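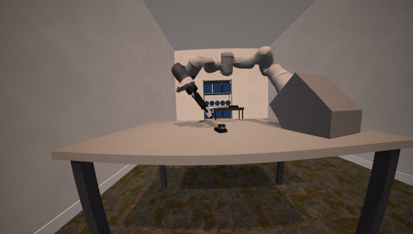

Braço articulado sobre a mesa, com a garra voltada para o tampo (cena gerada por computador).

Central de Atendimento - Sistema de Reserva de Salas e Pagamentos Pudemau
Registo de ocorrência: cobranças em duplicado na renovação anual
Estado: Resolvido, em observação
Prioridade: Alta
Unidade requerente: Biblioteca Municipal de Mivholm
Responsável pelo registo: Florencia Daza

Descrição inicial

A unidade requerente comunicou que vários leitores com assinatura anual foram cobrados duas vezes no momento da renovação. O segundo débito surge no extrato com a mesma referência de pagamento e o mesmo montante, com um intervalo de poucos minutos em relação ao primeiro. No módulo de assinaturas consta apenas uma renovação por leitor, pelo que o saldo do serviço não coincide com o valor recebido pela entidade de pagamentos.

A ocorrência foi aberta no domingo, 11 de abril de 2021, pelo canal de urgência, dado que o fecho contabilístico da unidade estava previsto para o dia útil seguinte.

Versão do módulo de assinaturas: a mesma desde a atualização de janeiro.
Navegadores afetados: todos os testados pela unidade.
Reservas de sala avulsas: sem anomalias comunicadas.

Primeira análise - Shahram Taheri

Foram pedidos à unidade os extratos do período e os identificadores das assinaturas em causa. A consulta à tabela de movimentos confirmou que o pedido de cobrança é emitido uma primeira vez pelo processo de renovação automática e uma segunda vez pelo serviço de repetição, que trata o primeiro pedido como não respondido.

O serviço de repetição está configurado com um tempo de espera de 400 milissegundos. A resposta da entidade de pagamentos chega depois desse limite em parte dos casos. O pedido é então reenviado, embora o anterior tenha sido aceite.

Solicitou-se à unidade que não procedesse a estornos manuais até nova indicação. Um estorno manual anula a assinatura associada e obriga o leitor a efetuar nova inscrição.
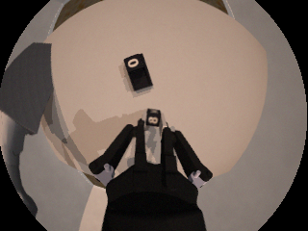

A equipa procurou reproduzir o comportamento no ambiente de testes Rornska. Nas primeiras tentativas não se verificou qualquer duplicação, uma vez que o simulador da entidade de pagamentos responde de imediato. Introduzido um atraso artificial na resposta, a cobrança duplicada ocorreu em todas as renovações do lote, composto por 100 assinaturas de ensaio.

Verificou-se ainda que a chave de unicidade do pedido é gerada de novo a cada envio. A documentação interna prevê que a chave seja gerada uma só vez e conservada nas repetições. A divergência foi introduzida na atualização de janeiro e não constava das notas de versão.

Resposta da unidade requerente - Marjan Jalali

Acusamos a receção da análise. Informamos que os leitores têm contactado o balcão de atendimento e que necessitamos de um texto oficial para lhes transmitir. Solicitamos também que nos seja indicado se as renovações agendadas para os próximos dias devem ser suspensas. O relatório de caixa segue em anexo, com os dois débitos de cada leitor assinalados.

Medidas provisórias - Shahram Taheri

1. Suspensão das renovações automáticas na unidade de Mivholm. As assinaturas a expirar mantêm-se válidas durante a suspensão.
2. Desativação do serviço de repetição para todas as cobranças do tipo anual.
3. Envio à unidade do texto a comunicar aos leitores - aprovado por Azadeh Golestani, da área jurídica.

O texto aprovado é o seguinte: "Foi identificada uma cobrança em duplicado na renovação da sua assinatura. O valor em excesso será devolvido pelo mesmo meio de pagamento, sem necessidade de requerimento. A sua assinatura permanece ativa."

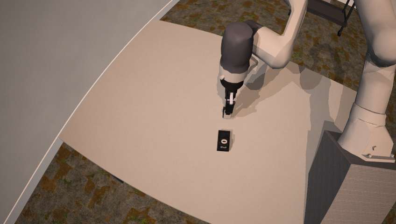 A correção definitiva consistiu em gerar a chave no momento da criação da renovação e gravá-la junto do movimento. O serviço de repetição passa a ler a chave gravada e consulta o estado do pedido antes de qualquer novo envio. O tempo de espera foi igualmente alargado, por configuração, sem alteração de código.

Ensaios realizados em Rornska após a correção, com um lote de 1000 renovações e atraso artificial na resposta: nenhuma cobrança duplicada. Repetido o ensaio com interrupção da ligação a meio do lote, o resultado foi idêntico.

Devoluções - Trevor Petrenko

As devoluções foram processadas em lote pela área financeira. Dois movimentos foram rejeitados por cartão expirado e seguem por transferência bancária, mediante confirmação dos dados pelos leitores. A unidade deverá recolher essa confirmação no formulário próprio - não por correio eletrónico.

A conciliação com o relatório de caixa enviado pela unidade ficou concluída sem diferenças.

Encerramento

Renovações automáticas reativadas. Serviço de repetição reativado para cobranças anuais. A ocorrência permanece em observação até ao próximo ciclo de renovações e será reaberta sem novo formulário caso a unidade comunique situação semelhante.

Pendente: retificação das notas de versão de janeiro, a cargo da equipa Kiani.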